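I've been pickling eggs for a few years now, and the question I get most at the Sunday potluck (after "can I have another one?") is how I get the shells off without turning the whites into the surface of the moon. So I'm finally writing it all down, the boiling and the peeling and the brine, in the order I do it on a weeknight.

## What you need

- A dozen eggs, large, at least a week old
- A pot with a lid that will hold them all in one layer
- A big bowl of ice water
- One half-gallon jar, very clean
- 2 cups white vinegar
- 1 cup water
- 2 tablespoons sugar
- 1 tablespoon kosher salt
- 1 small onion, sliced thin
- 4 cloves of garlic, smashed
- A teaspoon each of peppercorns and mustard seed

Cider vinegar works too and gives you a rounder flavor, but it tints everything a little tan. Maricel Catacutan, who got me into this in the first place, uses half and half. I can't taste the difference, and she says that's my problem!

## Picking your eggs

Older eggs peel better. If you buy from the store you probably don't have to think about it, but if you get them from a neighbor with hens, write the day on the carton and let them sit in the fridge for a week or more. I once boiled a batch the same day I brought them home and ended up with egg salad (good egg salad, but still).

Brown or white makes no difference to the taste. Check each one for cracks before it goes in the pot, and run a thumb over the bottom while you're at it, which is where the hairline ones like to hide. Cracked ones go in tomorrow's pancakes.

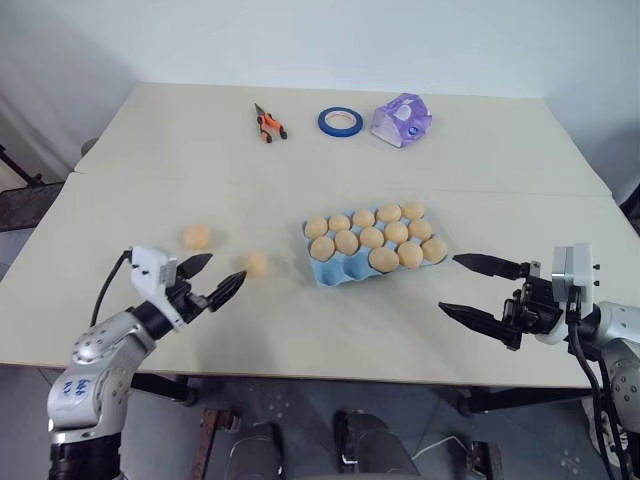 I also boil one or two more than the recipe wants. Something always splits or peels badly, and the cook deserves a snack anyway.

## Boiling

Get the water boiling first, then add the eggs. I know plenty of people start cold, and I did too for years, but dropping them into hot water made the single biggest difference to my peeling. Use a slotted spoon and lower them in gently, one at a time, so they don't bang on the bottom.

Turn the heat down to a lively simmer and set a timer for 12 minutes. You want a firm yolk for pickling. The jammy kind is lovely on toast, but it isn't what we're after in a jar.

When the timer goes, lift them straight into the ice water and leave them for a good 15 minutes. Go do the dishes.

## Peeling

Tap the fat end on the counter first, where the air pocket is, then roll the egg under your palm with a light hand until the shell is crazed all over. Start peeling at the fat end and try to get under the thin skin, not just the shell. If you catch that skin, the rest comes away in big satisfying sheets. If you don't, hold it under a trickle of cold water and try from a different spot.

Rinse off any grit and let them drain on a towel. Don't prick them with a fork to help the brine get in. I've seen that tip passed around and it isn't safe for pickled eggs, so leave them whole.

## The brine

Put the vinegar, water, sugar, salt and spices in a saucepan and bring it up to a boil, then let it simmer for five minutes. Open a window. Jericho Javier once walked into my kitchen at this stage and walked right back out.

Layer the eggs, onion and garlic in the jar, then pour the hot brine over until everything is covered. Warm the jar with hot tap water beforehand so the glass doesn't crack on you. If you come up short, mix a little more vinegar and water in the same proportions and top it off. Lid on, and into the fridge once it has cooled a bit (don't leave it out all evening).

## Waiting, and keeping them

Give them a week at the very least. Two is better, and by then the flavor has gone most of the way through. For pink ones, add a cooked, sliced beet to the jar and expect your fingers to match.

These are fridge pickles, so they stay in the fridge the whole time. They're not for the pantry shelf, no matter what your grandmother did. I use a clean fork to fish them out and finish the jar within three months, though mine has never lasted past the second weekend.

I like them sliced over potato salad, with a spoonful of the pickled onion on top and plenty of black pepper.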